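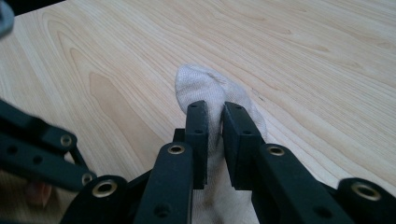

Socks are my favorite thing to fold, and yes, I know how that sounds! I came to it in May, when I finally emptied the sock drawer onto the bed and found far more singles than I care to admit. What changed everything was moving the whole job to a table. A bare wooden top is perfect for this, because a plain white sock shows up so well against the grain that you can find the toe seam at a glance, and the toe seam is what you line up first. Lay one sock on its mate, seams together, smooth from toe to cuff, then fold in thirds. Please don't ball them, it stretches the cuffs something awful.

Thin, slippery cloths are a little trickier (but so satisfying once you get the knack). Shake the piece out, drop it on the table and find two corners before you do anything else. Fold it in half, stroke the air out with the side of your hand, and fold again. If it's crumpled, 2 minutes under a heavy book does more than you'd think. I keep mine standing on edge in a shoebox, lightest colors in front.
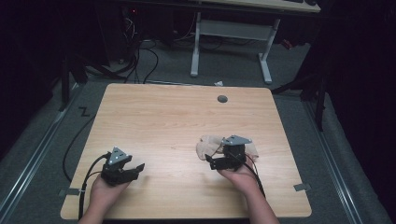 Fidelina Rivadeneyra wrote in to say that she skips the book and rolls her thin scarves around a cardboard tube, 4 to a tube, and that they come off smooth enough to wear straight away. I tried it the same evening and I love it! Wrapping paper tubes work best, cut down to fit the drawer.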